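Comparing two grippers inside a narrow computer case

This page explains how I compare two grippers for taking old desktop computers apart. The first is the Ollance, with linkage fingers. The second is the Brustine, with parallel jaws. The method is simple and you can repeat it with your own arm.

Before you start, disconnect the computer from power and lay the tower on its side with the cover removed. Fix it to the table so that it cannot slide. Set the arm to 15 percent of its normal speed. Keep the stop button near your free hand.

Step 1. Move the gripper by hand guiding to a point over the case and save this pose. Both grippers must begin from the same pose, so correct the tool length when you change them.

Step 2. Go down slowly toward the drive caddy, with the fingers half closed. Watch the wrist camera and look for the blue release tabs. The cables are the difficult part, because a finger can catch a loop before you notice it.

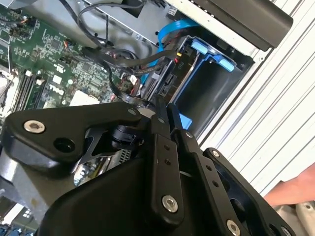 Which finger opening should I use for the approach?
Start with 60 mm and reduce it until both fingers pass the cables without touching. Write down this value for each gripper.

Step 3. Close on the tabs with low force, then increase it in small steps. Stop if the caddy bends. My colleague Kelly Lockwood prefers to set a force limit in the controller first, and I now do the same.

Step 4. Go back to the saved pose and repeat nine times with each gripper. For every attempt, note the time, the force and any contact with a cable.

With my notes from December, the Ollance was slower but touched the cables less often. The Brustine held better, but its wide body needed more room near the chassis wall. I will add the results for the Pradell controller when the tests are complete.

Yannick Vidal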